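**Ticket: wrist camera stream drops out during drawer demos**
Project: Pallar (household examples)
Station: Sternunero
Opened: July 2025
Status: fixed, watching

**Original report**

Wrist stream freezes partway through a demo, then catches up in a burst. The joint log keeps going the whole time, so the episode saves with no error and looks healthy in the list. You only notice when you play it back and the gripper teleports. Found it while reviewing the open-drawer task. Of the 110 episodes from that session, 7 have a freeze longer than half a second. The other tasks from the same session are clean, as far as I can tell from scrubbing through.

This one is fun, because the drawer demos are the best data we have so far! The approaches are smooth, the starting poses are all over the place (on purpose), and I'd love to keep as much of it as possible.

**First tries**

- Swapped the USB port on the recording machine. No change.
- Lowered the exposure cap, in case the camera was slowing itself down in dim light. No change, and the picture got noisier. Put it back.
- Moved the save folder to the internal disk. Writes got faster, freezes stayed.
- Rebooted everything, twice. Felt good, did nothing.

**Update 1**

Wrote a little script that lines up each freeze with the joint angles at that moment. Wow, what a difference a plot makes. Every freeze sits in the same patch of wrist rotation, near the end of the roll, and the arm only goes there when it comes at the drawer from low down with the fingers closed. The tabletop tasks never get close to it.

So my money is on the cable. I paused the arm in that low pose, left the drawer partly open, and kept the live view up while I wiggled things.

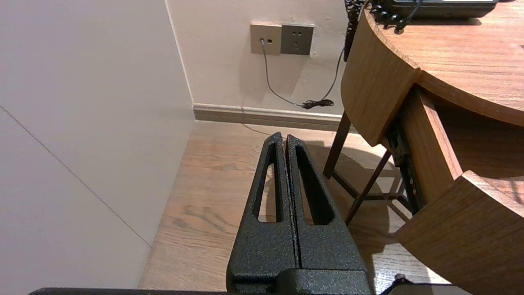 With the arm held still I could make the stream freeze on demand by pressing on the camera lead where it passes the wrist joint. Press, freeze. Let go, and it's back in under a second. I did it 5 times in a row and got the same result each time. I was grinning like a kid.

The lead had been tied down too tight at the wrist, so the connector got tugged at the end of the roll. I cut the tie, gave the lead a loose loop, and tied it again farther down the arm. Also put on a fresh lead, as I don't trust the old one anymore.

**Update 2**

Ran the low approach over and over with the new routing. No freezes. Then I recorded a short set of real demos and checked the timestamps frame by frame – the gaps are even all the way through.

I also ran the freeze finder over everything in Pallar, all 2,158 episodes. The only hits are the ones from the drawer session, so the older data is fine and training on it can go ahead.

**What changed**

- Zekano (our recorder) now compares wrist timestamps with the joint log when an episode closes. If there's a gap, it marks the episode red and asks for a retake on the spot.
- The bad drawer episodes are tagged `wrist_gap` and left out of the training split. I didn't delete them – they make a great test set for the checker.
- The freeze finder is in the Org tools folder, with a readme. Please try it on your own stations, it takes a few minutes and the plots are lovely.

**Still open**

- Re-record the tagged episodes, same low approach, with fresh starting poses.
- Add a slow full wrist roll to the morning warmup, with the stream check on.
- Look at the cable tie on the second arm. It was done the same way.

Leaving this open until the retakes are in.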